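Rolow Brings Home Chore Teaching to Hotum, With 200 Tasks Shown by Hand

12 shares | 3 comments

HOTUM, January. Rolow is happy to announce the opening of its home teaching program in Hotum, where people show two-armed robots how to do everyday chores by guiding them through the work, one attempt at a time. The program is a joint effort with Skelent, which built the hand controllers, and Nyberg, which handles the storage and review of the recordings.

The idea behind it is easy to explain and a lot of fun to watch. A person sits at a station, holds one controller in each hand, and moves. The robot's arms move along. When the person squeezes, the grippers close, and when the person lets go, they open. Everything the robot's cameras and joints pick up during that time is saved as one demonstration, and a stack of those demonstrations becomes the lesson that the robot learns from later.

"We get asked all the time whether you need to be an engineer to do this, and you don't!" said Arne Tiedemann, who leads the teaching program at Rolow. "You need patience, and you need to know how you'd do the chore yourself. One of our best teachers came to us from hotel housekeeping. She folds a towel with those grippers in a way that made the rest of us go quiet."

The Hotum list holds 200 tasks, and 193 of them have now been shown in full by at least 2 different teachers. They run from the very plain (put the cup on the shelf, close the drawer) to chores that take several minutes and use both arms the whole way. Wiping down a table is on it. So are clearing floors, sorting shoes, carrying a laundry bag from one room to the next, and emptying the trash.

Trash has become something of a favorite with the team. A bin bag is thin and it slides around, and a full one changes shape the moment you lift it. Flattened cardboard pokes up past the rim and gets in the way of the fingers. A teacher has to decide where to take hold of the bag, how far apart the arms should be, and when to stop pulling and go back for a better grip. People make those choices without thinking when they use their own hands. With a pair of two-fingered grippers they have to slow down, and that slowness is very good material for a robot to learn from.

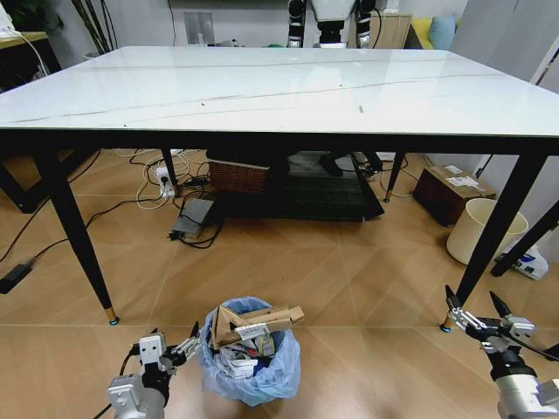 Rolow also asks its teachers to keep their mistakes in. If a gripper misses and the teacher recovers, the recording is kept and marked as a recovery. Early on, the team threw those attempts away and saved only the clean ones, and the robots that learned from them did well right up to the first slip, after which they had no idea what to do. Now a fumbled pickup followed by a good one is treated as a useful find, and teachers are told so on their first day.

The rooms matter just as much. Demonstrations in Hotum are recorded in furnished spaces, with chairs left where people leave chairs and cords on the floor. A robot that has only seen a bare room with one object in the middle of it tends to have a hard time in a real home, and Rolow wants its lessons to start out in the kind of place where they will be used. Teachers are encouraged to shift things between attempts: the bin goes to the other side of the table, a box gets turned, somebody opens the blinds.

Skelent's part of the project has changed a good deal along the way. The first controllers were heavy enough that teachers needed a break after a short stretch, and the squeeze was either on or off. The current version weighs less and passes along how hard the person is squeezing, so a teacher can hold a paper cup lightly and a water jug firmly. Skelent's designers spent several weeks at the Hotum site, taking turns at the station themselves, and left with a long list of fixes. The thumb rest was moved twice.

Nyberg takes over once the arms are parked. Each recording is checked by a person, who trims the waiting time at either end, writes a short sentence saying what was done, and flags anything odd. The sentence matters more than it may sound. "Take out the trash" and "tie up the bag and lift it out of the bin" are different lessons, and the robot should be able to tell them apart.

"I still get excited when a robot does a chore by itself and I can recognize the teacher in it," Tiedemann said. "There's a little pause before the grip, or the way the left arm waits its turn, and you think, oh, I know exactly who showed you that."

The tasks still open on the Hotum list are mostly ones with soft or stretchy things in them. Fitted sheets are at the bottom, and the team is in no hurry to pretend otherwise. A new set of finger pads is being tried out on them this month.

Rolow is looking for more teachers in Hotum. No technical background is needed, training is paid, and both left-handed and right-handed people are welcome. An open house will be held on Saturday, when visitors can sit down at a station, try the controllers, and talk with the people who use them every day. Children may come along with an adult, and there is a smaller pair of controllers for them to use.

About Rolow
Rolow develops teaching methods for robots that work in homes. Its teachers, reviewers and engineers work side by side at the Hotum site.

Press contact: Arne Tiedemann, Rolow, Hotum

12 shares | 3 comments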